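Money and Banking, Unit 6: Currency boards and the promise of a fixed rate
Notes by Birthe Thoroddsen

Read the Clerosden chapter first. These notes assume you know what a central bank balance sheet looks like.

1. What a currency board claims to do

A board issues local money only against foreign reserves. In the textbook case the backing is 100 percent and anyone can swap notes at the posted rate. Supporters say this takes politics out of money. I would ask who wrote the law, and who can rewrite it on a slow afternoon in June.

2. The Urkurholm case

Our model economy, Urkurholm, has 200 million in notes outstanding and reports backing of 97 percent. That sounds safe. Now look at what counts as reserves. If only 46 percent of the backing is in short-term foreign bills and the rest is in long bonds, a rise in foreign interest rates cuts the market value of the fund just when people want out. The headline ratio was figured at book value. Always check which value is being used.

Bank deposits are a second problem. The board backs notes. It does not back the much larger pile of deposits that people also think of as money.
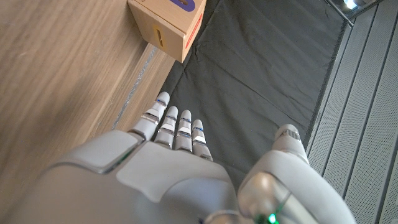
Fig. 1. Robotic right hand, fingers extended, over a dark gray mat.

3. Does discipline follow?

Brynjólfsdóttir argues that a hard peg forces governments to balance their budgets. The evidence in her paper is thin. Countries that adopt boards have often just been through a bad inflation and were going to tighten up anyway. She compares before and after, with no control group, and drops the two cases that went badly. Brirovik's reply is better on method but leans on a sample that ends too early to show any exits.

4. Terms to know

Seigniorage: income from issuing money.
Convertibility: the right to exchange at the posted rate. Ask who holds the right, and in what amounts.
Exit clause: often missing from the law, which tells you little about whether an exit will happen.

For next class: redo the Urkurholm table with long bonds marked down 2 percent and bring your numbers.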